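The butcher block bug

05/04/2023

I have been thinking about wooden counters for most of this spring, and I'm not even a little sorry! It started when we moved to Jiltham and the kitchen came with a gray laminate top that had a burn mark the shape of a boot next to the stove. I wanted it gone by the weekend. Then I started reading about butcher block and the weekend turned into a whole season.

What got me is how simple the stuff is. You take narrow strips of hardwood, glue them side by side, sand the whole thing flat, and you have a surface you can chop on, knead on, and lean on with your coffee. Every strip takes the light a bit differently. Maple goes creamy, beech goes a little pink, and when a shop mixes boards from different trees you get stripes that I could stare at all day (I have, ask my dinner).

I went to see slabs at Bisard first. Lovely people, gorgeous walnut, and a quote of 2,868 dollars for our L-shaped counter, installed. I had set aside 3,000 for the entire kitchen, faucet included, so I thanked them and went home to sulk. A week later I drove out to the Najafi lumber yard, where they keep offcuts in a shed at the back, and found 2 beech lengths that fit our wall with a few inches to spare. I may have squealed.

Then came the oiling. I used plain mineral oil the first time and it was fine, but the second batch was Sirkard board oil, the kind with beeswax in it, and wow. It goes on like soft butter. I warm the jar in a bowl of hot water, rub it in with an old T-shirt, leave it overnight, and buff it in the morning before anyone is up. Sand with 220 grit between coats if the grain feels fuzzy. The ends drink far more than the top does, so keep going back to them until they stop looking dry.

I've also started noticing block tops everywhere: bakeries, school art rooms, workbenches, the craft store register. The pale ones are my favorite, especially where tan strips sit right up against pinkish ones.

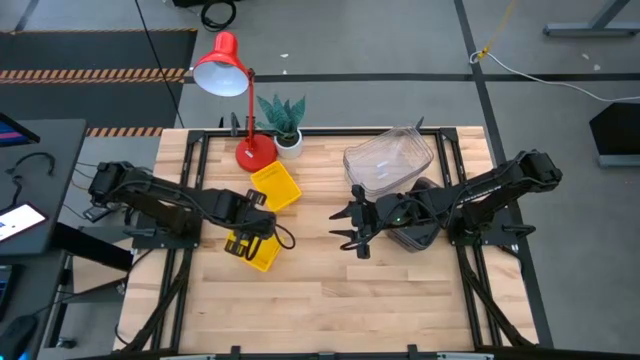
Pale strips, mixed tones. Love this top.

Ours has been in for 40 days now. There's already a beet stain by the sink and a faint ring from the good pot, and I plan to sand out the ring and leave the beet alone. Next up is a shelf over the window from the leftover piece, if I can work out how to hide the brackets. If you've done floating shelves in beech, please tell me what held and what sagged!

Contact | © 2023 All rights reserved | Back to top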